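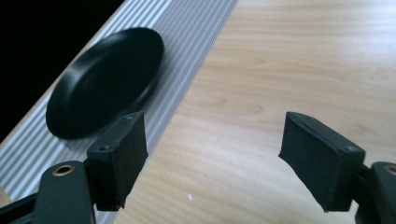 Hand-held gripper over the bench at Cirkesia, with the black disc on the striped strip.

Report on a visit to the Cirkesia handling lab, 5/22/23

The visit was arranged by Maja Jabłońska after we asked to see how her group logs faults on its hand-held grippers. Eilif Grønli and I were there from mid-morning until they closed the bench.

The task under review is a simple one. An operator holds the tool, closes two padded fingers on a flat round part and moves it to a marked spot. The recorded motion is later replayed on a fixed arm, a Foleck unit in the next room. Of 64 replays in the last batch, 30 ended in a dropped part, and one drop led to a stop on the arm's force limit. That stop was what we had come to discuss.

Witold Kozłowski took us through the log. The arm had closed on the rim with one pad lower than the other. The part tipped, its far edge caught on the table, and the arm kept pressing down until the limit tripped. No one was inside the guard. The part was not damaged, but one pad came partly off its backing.

The pads are the weak point. Each is a dark, soft layer on a rigid black backing held with screws, and the edges are ragged, with small bits sticking out at the lower corners. Witold could not say how much of that was cutting and how much was wear, as no pad had been measured when new. A low, flat part leaves very little rim to grip, so a small difference in pad height matters.

Eilif asked about the surface under the part. The group uses both the bare wood and the striped strip, and the log does not record which. I would want that column added before anyone draws conclusions from the drop count.

Changes agreed so far:
Pads cut with a die and measured before fitting.
Replay speed held to 5 percent for the final approach.
Force limit lowered, value still to be set.
Surface noted for every run.

We also asked to see the reset procedure. It is one page long and does not say who may clear a force stop — Maja is rewriting it. The next batch is planned for November, on the same arm, and Eilif will go back for it.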